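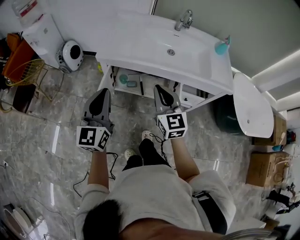 The vanity in our bathroom, with the long basin and the open shelf underneath.

Grarstead Vanity Sink Cabinet, White: Review

Posted April 14, 2024

We replaced a pedestal sink with the Grarstead in March. The old sink gave us nowhere to put anything, and every bottle in the room ended up on the toilet tank or the floor. I wanted a cabinet with some storage that I could still clean under without much trouble. I paid $301 for the cabinet and basin together. The faucet was extra. I have used it every day since it went in, and so has the rest of the household.

Delivery and assembly

The basin and the cabinet come in separate boxes. Both of mine arrived in good shape. The basin box is the heavy one, and you will want a second person for the stairs. The cabinet took me 75 minutes to put together, including one drawer runner that I put on backward and had to take off again. The instructions are drawings only. They are clear enough except for the page on the drawers, where the left and right runners look the same. They are stamped L and R on the metal, very small, on the side that faces the drawer.

The screws that hold the back rail were too short for my taste. I used longer ones from a jar in the garage. Everything else went in as supplied.

Setting the basin on top was easy. Run a bead of silicone, lower it, press, wipe. Getting the drain connected took longer than it should have. Our waste pipe comes out of the wall a little lower than the cutout expects, so I bought an extension piece at the hardware store. Measure from the floor to the center of your pipe before you order. The product page gives the cutout height, but you have to open the dimensions drawing to find it.

The basin

The long basin is the best part. I can wash a sweater in it or fill a bucket without tipping the bucket on its side. The round drain is in the middle of the bowl, and water runs to it from both ends without being chased by hand. There is enough flat space at the right end for a soap dispenser. Ours is teal and it lives there full time. I would have liked the same amount of space again for toothbrushes, but those have gone into the wall cabinet to the left of the sink.

The white finish has held up to toothpaste, hand soap and one accident with hair dye that I got to within a minute. Hard water does leave a ring if you let it. I use a Landau cream cleaner on a damp cloth every few days and it comes off. Don't use a scouring pad.

The faucet is chrome and sits toward the back wall. With the model I bought, the reach is fine for washing hands and a little short for rinsing the front edge of the bowl. If I were ordering again I would get one with a longer spout. Chrome shows every drop of water, which is true of any chrome faucet.

Storage

The lower section is part open shelf and part drawers, with the drawers on the right. I was not sure about the open part. Things on it can be seen from the door, so it looks messy as soon as you stop paying attention. In practice I use it more than the drawers. I keep a small teal container and a small blue-green box on it, and anything loose has to go in one of them. That rule has worked so far.

The drawers are shallower than they look from the front because of the plumbing behind them. They are fine for combs, razors, spare soap and medicine. A full-size bottle of shampoo will not stand up in the top one. They close without banging, but they are not true soft-close drawers, and the lower one needs a push for the last inch.

Tall cleaning bottles are still a problem. There is a small yellow one on the floor at the left side of the cabinet, and I have given up on finding it a better home.

Fit in the room

Our toilet is to the right of the cabinet and there is still enough room to clean around it. The floor is glossy gray tile with a marble pattern, and the white cabinet looks good against it. I was worried it would look yellow next to the toilet. It doesn't, at least under our ceiling light.

Compared with the Soomro

I also looked at the Soomro vanity, which costs $60 more. It has closed doors across the whole front and a smaller basin. If you hate the sight of toiletries, get that one. I decided on the bigger bowl.

What I would change

Put the runner markings where people can see them. Include longer screws for the back rail. Make the top drawer 2 inches deeper on the side away from the pipe, where there is space going to waste. The handles are plain and a bit slippery with wet hands, and I may swap them for a pair from Furkoslow if the hole spacing matches. I have not checked yet.

I would buy it again at the same price, with a different faucet.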